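Progress report to the Ortner Fund: second period
Project: Pritby Memoir Press, life stories list
Reporting through February

Summary

You gave us money to publish funny, true books by people who had never been asked to write one. We are pleased to report that we now have a great many true pages and a respectable number of funny ones. The two piles overlap more than they did last time.

The first title, a comic memoir by a retired cruise ship entertainer, is with the printer. The second is in its third draft. The third has a title and a jacket quote, and we are told the chapters will follow.

Manuscripts and workshops

We received 115 submissions in the open call. Our reader guidelines asked for a sample chapter and one page on the rest of the book. Many people sent the rest of the book. One sent it twice, the second time with the swearing taken out, and we preferred the first.

From these we chose 15 writers for the workshop series in Dirkby, which met in the evenings at 7:00. Attendance held up well until the session on libel, after which two people went home to rethink their chapters on former spouses. Both came back. One of the spouses has been turned into a dentist from another state and is a much better character for it.

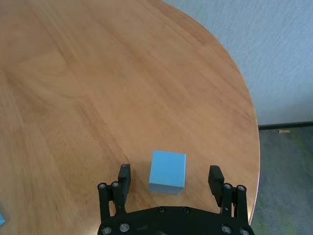
The sessions on timing were the most popular. Stand-up performers arrive knowing exactly how long to wait before a punch line and then discover that a page has no pause in it except the paragraph break. We spent most of one evening on a single story about a hotel buffet, moving the last sentence up and down until it worked, then moving it back to where it began. The author was very patient. The buffet story now opens her book.

We had planned a session on childhood chapters and ended up giving three. Everybody has a childhood, and in this group most of them were loud. The advice we kept repeating was to let the mother speak for herself. She is usually funnier than the narrator, and she gets to the point.

Editing and production

The cruise ship memoir came in at nearly double the agreed length. Our editor cut it back by removing every port of call in which nothing happened. The author fought for Lisbon and won.

Legal reading took longer than the schedule allowed. The reader returned the manuscript with 20 queries, of which most asked some version of "can you prove this?" The author could, in several cases with receipts. One anecdote about a magician has been dropped for good, and we are all a little sad about it.

The jacket went through four rounds. The first had the author's face very large. The second had it larger. We settled on lettering and a small drawing of a life jacket - the sales people call it "quiet," a word they did not appear to mean kindly.

Audio

We moved the audio edition to Judimano after the first studio closed for repairs. The author reads her own book and does all the voices, including a few that are not in the text. We have kept two of those. The recording is finished, and the edit is about half done. It will be ready for the print release if we are left alone to get on with it.

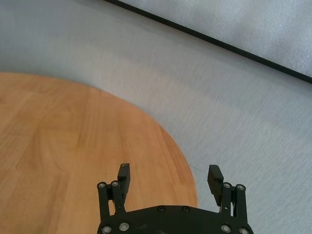 Money

Spending is within the budget overall, though it did not always land in the lines where we put it. Legal reading went over. Travel came in under, chiefly through the discovery that most of our writers would sooner take a bus than share a car with one another. We ask your permission to move the travel balance to cover the legal overspend. A revised budget sheet is attached.

What has not gone well

The newsletter was meant to come out every month and has come out when someone remembered. Bookstore interest outside the region is polite. We also promised you an online archive of audience stories, and so far it holds the test entry, which says "test."

Next period

Release the first title in print and audio.
Finish the second draft-by-draft slog and send that book to legal reading early, while everyone is still speaking.
Get actual chapters from the third author.
Put something in the archive.

We would welcome a visit to the spring reading in Dirkby. Front row seats are available. They generally are, with comedians.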